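4.3 Setting Up the Skitley Shot Clock for a Game

Complete this section after the scoreboard has been mounted and tested (see 4.2). The scorer's table needs one free power outlet for the Clilness control console.

1. Connect the console to the power supply and turn the rear switch to ON. The display shows the firmware number, then READY.

2. Press MENU, select SPORT, and choose BASKETBALL. Press ENTER.

3. Set the period length with the arrow keys. The console keeps the last value used, including after a power loss.

4. Select SHOT CLOCK and enter the full count and the short count required by your league.

Note: Women's and men's games may use different counts. Save each one as a separate profile before a doubleheader.

5. Pair the two shot clock units. Hold PAIR on the console until the green light blinks, then press the button on the back of each unit. Both units must show the same channel.

CAUTION: Do not pair units while another game is in progress in the same building. A console on the same channel can reset both clocks.

6. Test the horn. Press HORN once and confirm that both units sound. If one is silent, check its volume dial and repeat step 5.

Note: Error 619 means that a unit has lost its signal. Move the console antenna clear of metal bleachers and press CLEAR.

7. Enter team names under DISPLAY > TEAMS. Names longer than the panel will scroll.

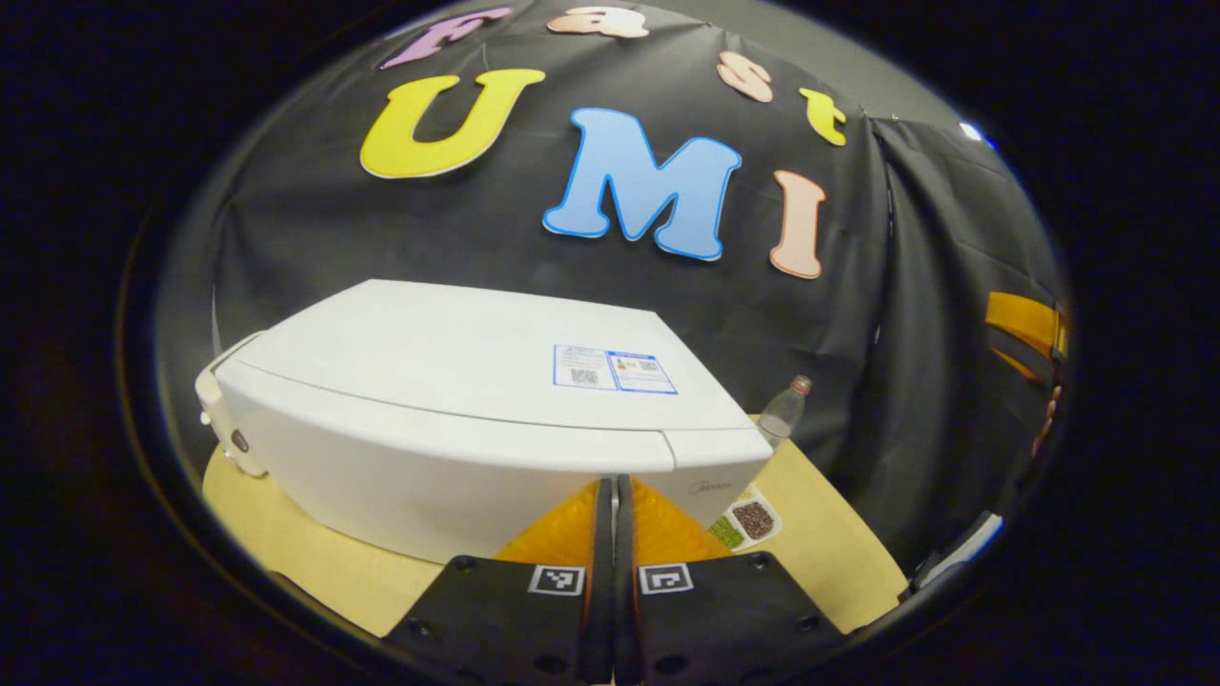
8. Set the attendance field, if used. The factory value is 1000. Enter 0 to hide the field.

9. Press SAVE, then LOCK. The console accepts only clock and score keys until LOCK is held down again.

After the game, unlock the console, select SHUT DOWN, and wait for the display to go dark before removing the power cord.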